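Print this page
E-mail this story

Prutcombe shop bets on flowers that never wilt

Saturday, January 18, 2025

PRUTCOMBE - A new counter selling artificial flowers by the stem opened this week at Hekari, the housewares store in Prutcombe, and the store is promising a lot for what is, when all is said and done, molded plastic and dyed petals.

The line is called Nosa. It includes blue hydrangeas and red roses, all meant to be mixed by the customer and arranged at home. The store says it has 416 stems on hand and expects to sell most of them before April.

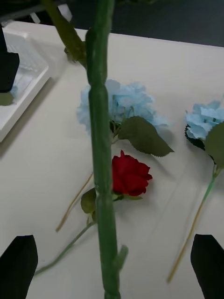
Whether shoppers will pay the asking price is another matter. A full vase arrangement runs $61, and a single large hydrangea costs more than a bunch of the real thing at the Saturday market two streets over. The store's answer is that the real thing is in the trash in a week. Fair enough, but plenty of people like changing their flowers, and dusting them is a chore no one has asked for.

The sales leaflet leans hard on the word "lifelike." From across a room the blue heads might pass. Up close the thicker stems look like what they are, smooth green plastic. The leaves do better, with toothed edges and, on some of them, veins. The red rose, closed up tight with a few petals curling out, is the one most likely to fool a dinner guest.

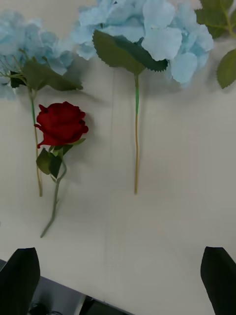

Savings claim is hard to check

The leaflet also says a household that switches over will save $1,067 over five years. It does not say how many fresh bouquets that household was buying, or at what price. Asked for the math, the store said the number came from the supplier, Ra, and that it had not worked it out separately.

There is also the question of what happens to the stems when people get tired of them. The leaflet calls the flowers a greener choice - a bold word for plastic - and offers no way to return or recycle them.

Free arranging classes are planned at the store, with room for 70 people in all. Stems used in class must be paid for.

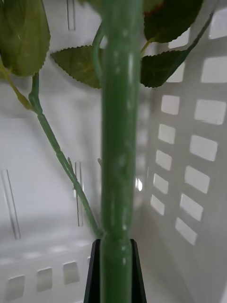 Green plastic stem with tooth-edged leaves.

Print this page | E-mail this story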